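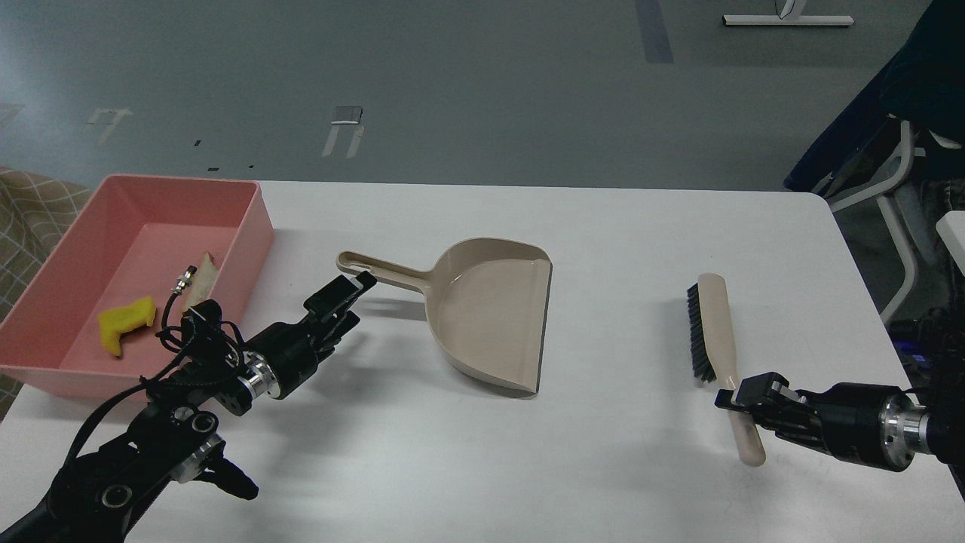 How many edited photos should we expect from a family session?

mboateng: Most people here deliver 40 to 60 for an hour. Ask before you book.

dravby: I got 19 from a Saturday beach session and was happy. 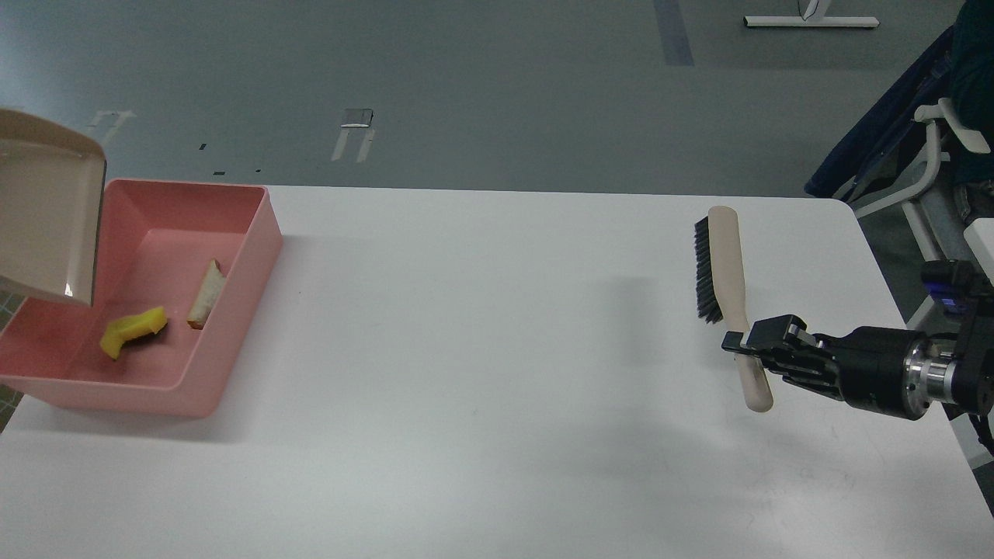

We only wanted a few for the wall anyway.

tallpines: 19 is low. Ours gave us 100.

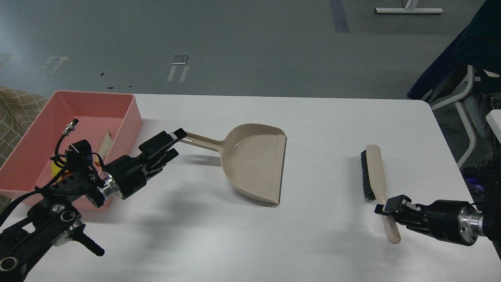

Half were near duplicates, but I liked having the choice.

mboateng: I don't agree that more is better. Sorting 100 is work.
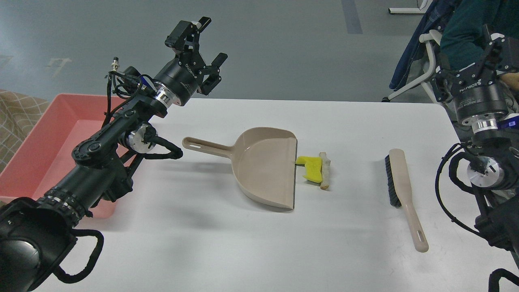 Re: Print rights

tallpines: Get those in writing too.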